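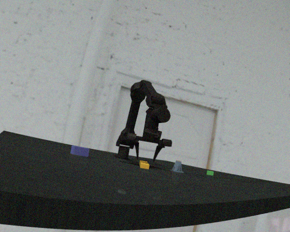

*Last changed: August, 17:52, by T. Petrenko (status, closing notes)*

**Ticket 401 — demo arm stops above the yellow block and stays there**

**Site:** Grirport, Rerkby, visitor hall
**Raised by:** front desk
**Assigned to:** Tyson Petrenko
**Software:** Ellery (simulator and wall screen), Plikarier (motion planner)
**Priority:** changed from Low to High to Low to High

**Original report, 09:20**

"The robot on the big screen has frozen. It is pointing at the yellow one. Doors open at ten. Please fix or make it look deliberate."

**09:31 — TP**

Had a look. Ellery hasn't frozen. The clock in the corner of the operator window is running and I can orbit the view as much as I like, which I did, and is why the table now slopes on the big screen. The table in the model is level. I'll put the view back when I find the button for it.

The arm comes down over the yellow block, fingers either side of where it wants to be, and then waits. Plikarier reports "goal reached". I would dispute that.

For anyone picking this up: visitors choose one of the blocks or the little cup on the touch panel, and the arm is supposed to pick it up, hold it for a moment and set it back down. Same arm model we use for planning the real cell, so I'd like it to work for reasons beyond the open day.

**09:44 — TP**

Tried each object in turn from the panel.

- Blue block, left of the base: picked up and put back. Fine.
- Pale cup: picked up, a bit crooked, put back. Fine.
- Green square: declined as too small to grip. Correct, we set it up that way so there would be something for the arm to refuse.
- Yellow block: stops above it. "Goal reached".

So it's only yellow. Yellow is of course the one in the instructions next to the panel ("Try the yellow block first!"), which went to the printer in July.

**09:52 — TP**

Restarted Plikarier. No change.
Restarted Ellery. No change, except that the view is now tilted the other way.
Restarted both in the order the manual says. No change, and the manual can have its afternoon off.

**09:58 — front desk**

"There is a queue. Can we say it's thinking?"

**09:59 — TP**

You can say what you like.

**10:15 — TP**

Doors open. Took yellow off the panel menu for the time being and stuck a note over the relevant line of the instructions. First family through chose the cup and seemed happy. Their second go was the green square. The panel said "Object too small to grip" and the younger child told it that it should try harder.

Set up a second copy of the world on my laptop so I can break things in private.

**10:40 — TP**

Log from a failed yellow pick, trimmed:

```
plan: target=block_yellow
plan: approach ok
plan: descend ok
plan: grasp height from object top
plan: goal reached
grip: waiting for contact
grip: waiting for contact
grip: waiting for contact
```

It goes on like that. The message repeated 243 times before I stopped it, and it would have kept me company all day.

"Grasp height from object top" is the line to look at. For the blue block the same line says "from object centre". Somebody has told Plikarier to treat yellow differently.

**11:05 — TP**

The somebody was me. In the spring I gave the yellow block a slightly raised top, so that the model had at least one thing in it which wasn't a plain slab. Plikarier couldn't find a flat face on it and complained, so I set it to measure from the top and moved on to something more interesting. I even left a comment in the file:

```
# temporary, TP
```

**11:20 — TP**

Setting yellow back to "from object centre" on the laptop copy gets a different fault. The arm now goes down far enough, closes, and the block shoots out sideways across the table like a bar of soap. Most entertaining thing it has done all morning. Not going on the big screen.

Cause, I think: these fingers are long and pointed and they aren't a matched pair. The right one slants in. Closed on a flat side they cope. On the edge of the raised bit they push the block away before they've got hold of it.

**11:48 — front desk**

"A gentleman would like to know why the room in the game needs decorating."

**11:50 — TP**

Please tell him it's the standard background in our set-up and that I agree about the wall. It makes no difference to the arm. The reflections settings are in there somewhere too and I'm not touching those on a day with visitors.

Also, it's not a game.

**12:30 — TP**

Lunch, taken at the keyboard. Tried the following on the laptop:

1. Slower closing speed. Block still leaves, with more dignity.
2. More friction on the fingers. Block is gripped, then will not let go. It came back up to the home position attached to the right finger and stayed attached through a reset.
3. Grip point lowered below the raised top, normal friction. Picks it up. Puts it down. Did this over and over while I ate a sandwich and watched for tricks.

Going with option 3. Set the drop to 2 mm below the raised part, and left friction alone.

**13:10 — TP**

Copied the change to the big screen machine between groups. It needed a restart of Ellery, so one school party got to watch a loading bar. Their teacher asked whether this was part of the demonstration and I said that in my experience it was most of it.

Yellow works. Put it back on the panel menu and took the note off the instructions, along with a small piece of the instructions.

**13:25 — front desk**

"It's stopped again."

**13:27 — TP**

It hadn't. Someone had pressed green repeatedly. Each press was queued, so the arm had a long list of refusals to get through before it would do anything else. Cleared the queue. Capped it at one request; further presses are now ignored until the arm is home again.

**14:50 — TP**

Quiet since then. Watched a full round from the back of the hall. The arm is hard to make out against that panel from a distance, being nearly black and lit from nowhere useful, and a couple of people took a moment to work out which end was the hand. Raised separately as a wish, low priority: lighter arm or some proper lights, before the next open day.

Front desk asked for the view to stay tilted as "it looks more dramatic". Left it. This saves me looking for the button.

**16:40 — TP**

Doors closed. The desk had 400 leaflets this morning and has none now, so either it was a good day or somebody is papering a shed.

**17:52 — TP, closing notes**

- Cause: grasp height for the yellow block was measured from its raised top, so the arm finished its move too high to touch anything and waited for contact.
- Fix: grip point now sits below the raised part. File saved on the big screen machine and on the shared drive.
- Panel queue capped at one.
- Comment in the file now reads "see ticket 401". The word "temporary" has been removed.
- Still open: Plikarier says "goal reached" before anything has been gripped. I've written to the people who look after it here and suggested "in position", with less enthusiasm.
- Not reproduced: the green square being picked up. One visitor swears it was. I've been through the log for the whole afternoon and there is no such grip in it, but he was very sure.

Status: **Resolved**, pending a check on the real cell next week.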